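Home | Kits | Data Cards | Downloads | Contact

Filed under: Simulation Kits, Kitchen Manipulation

# Ostier Countertop Kit: Data Card

## Summary

The Ostier Countertop Kit is a package of simulated kitchen environments and recorded arm episodes, licensed by Cillthorpe to laboratories and product teams that train or evaluate manipulation policies. This card covers release 2 of the kit, issued Saturday, July 1, 2023. It replaces the card distributed with the April preview.

## Contents

The release holds 2145 episodes across 70 room layouts. Each episode uses a single arm with a two-finger gripper working at a kitchen counter. Counter objects are drawn from a library of 311 models that includes kettles, bowls, plates, pans and small ceramics. Dining areas, appliances and wall finishes vary by layout.
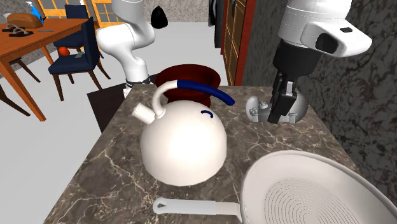
Object placement is drawn at random within limits set by the layout file. Users may narrow these limits or supply fixed positions. Objects outside the reach of the arm are kept in the layout as background and carry the same labels as those on the counter.

Episodes are stored with joint positions, gripper state, rendered views and a short written task instruction. The recording format is that of the Nistor reader, a copy of which is included in the `tools` folder. Earlier versions of the reader will not open files from this release.

## Camera Views

Views are rendered from several positions for each layout. Walls and furniture may block part of the work area in some of them, and licensees who require a clear line to the gripper should filter on the visibility field.

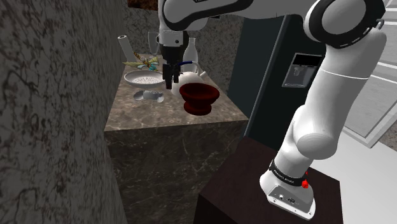 Figure 2. Arm on its pedestal, with the gripper above a marble counter.

## Intended Use

The kit is intended for policy training, regression testing and comparison of grasp planners. It is not a substitute for safety testing on hardware. Contact forces are approximate, and liquids are not modeled.

## Known Issues

- Thin handles may pass through the gripper fingers at high closing speeds.
- Clear glass renders faintly against patterned walls.
- Task instructions were written in English only.

## License and Support

The standard license covers one site. Teams that run the kit on the Wavside hosted service are covered under their existing agreement and need no separate key. Corrections to labels should be sent to Graciela Carrasco, data maintainer. Questions on licensing should be addressed to Garnet Poirier. Please quote the release number and the layout name in all correspondence.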